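Vullenen Garment Handling: equipment plan and data card

Maintainer: Matěj Šindelář
Last updated: 2022-02-25

This card covers the garment handling set recorded with hand-held grippers, and the equipment we need to buy or keep in order to finish it. It is written for people who approve purchases and for the groups at Curnport who will train on the data. File formats and loader scripts are described in a separate document.

Scope

The set holds 351 recordings of clothes being handled on a bed in a furnished room. The target for the next release is 2105. At the present rate we reach that in November, provided no gripper is out of service for more than a week at a time. 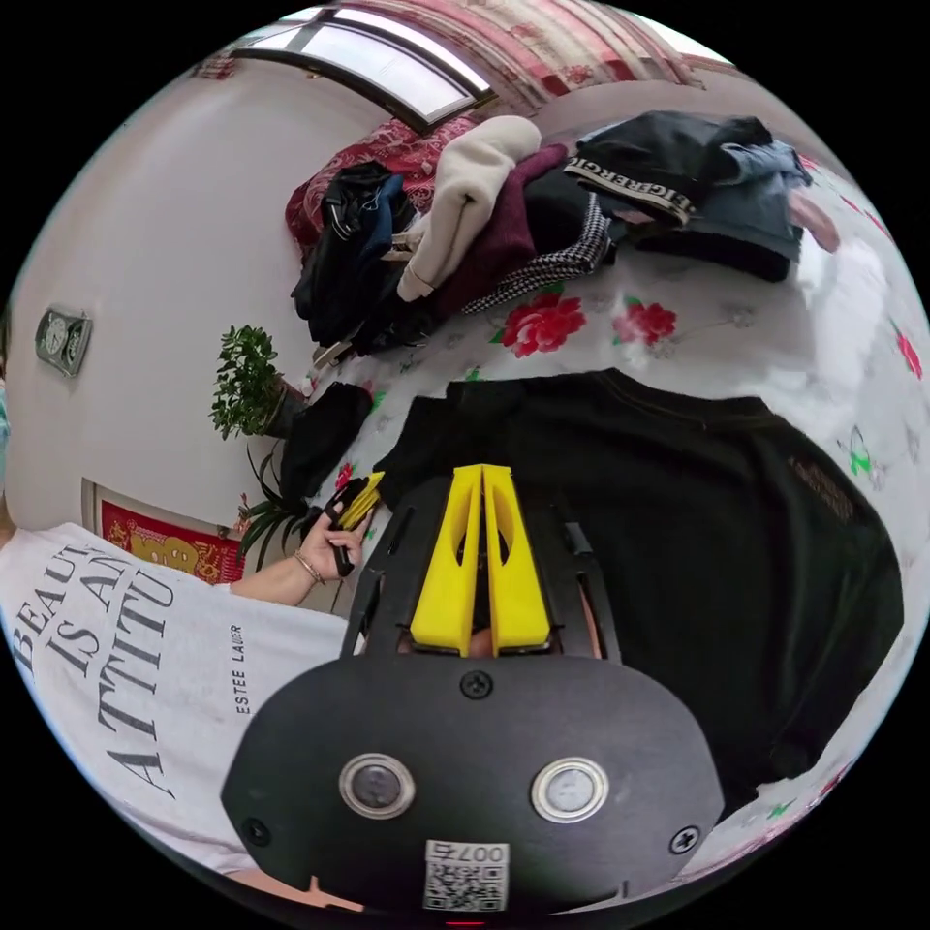

The main cost in this plan is grippers, and the number we buy depends on how the work is divided between two hands. Garments are large and slack, so one tool is rarely enough to spread or fold them. Tools are numbered on the body, and the log should carry the same number; the label on this one has 007 next to its QR code, with the two lenses set side by side on the same body. Labels that no longer scan should be replaced before the next session. Budget one sheet of spare labels per pair.

Items to buy

Gripper pairs: 2. One pair goes into daily use and one stays on the shelf, charged and calibrated.
Finger sets, yellow: 200. These are a consumable. Order them in one batch so the color stays the same across the release.
Storage cards: enough for one full week without copying.
Transport case: one per pair, foam cut to the tool.

The quote from Mirani covers the grippers and cases. Vekcombe quoted for fingers only. Both quotes exclude shipping, and the Mirani quote has to be accepted as a whole.

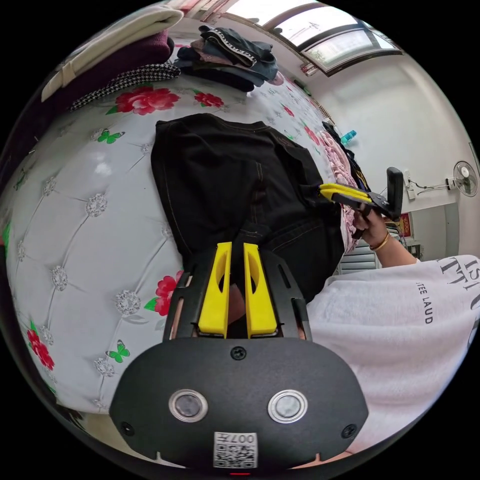
A pair has to be bought and serviced as a pair. If one side is sent for repair, the other side can't be used for two-handed tasks and the session is lost. Jeans are the task that makes this plain: one tool presses into the fabric at the lower end while the second holds the right edge near the waistband, and neither position can be covered from the other side of the bed. We therefore count availability by pair in the service log.

Fingers wear at the tips. Denim seams and zippers are the hardest on them. Check the tips at the start of each day and swap both fingers together, even when only one is marked. Write the swap in the log with the tool number.

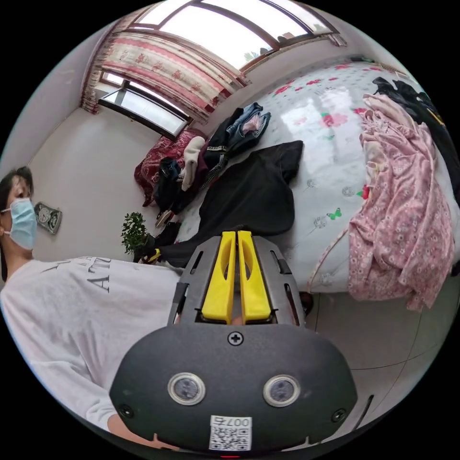
Can we rent the second pair and buy only the first?
Renting is possible, but it costs more than buying after five months and the rented tools come with their own calibration, so each return means repeating the checks. We recommend buying both.

Room costs

The room needs very little. Bedding and clothing come out of the consumables line, which also pays for laundry. Please don't buy new garments in sets. A mix of sizes, fabrics and prints is more useful, and secondhand clothes are fine if the zippers and buttons work.

Service and spares

Send tools for service one pair at a time. Turnaround at Mirani is nine working days, and the spare pair covers that gap.
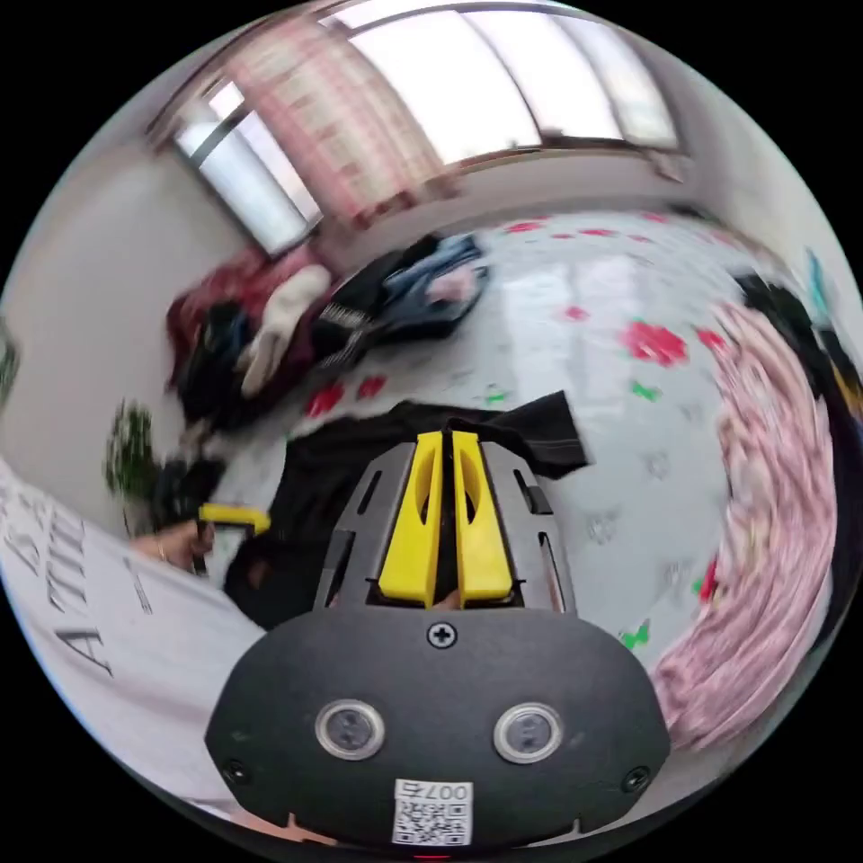

When a pair comes back, run the calibration sequence and record three short test folds before it returns to daily use. If any of the three fails the tracking check, open a ticket with Mirani the same day and keep the spare in service.

Open points

Finger order: waiting for a revised price from Vekcombe.
Third pair: not in this budget. To be reviewed when the release is finished.
Insurance: the current policy covers tools on site only. Transport to Curnport is not covered yet.

Contact

Questions about the budget or the service log go to Matěj Šindelář. Please include the tool number if the question is about a particular gripper.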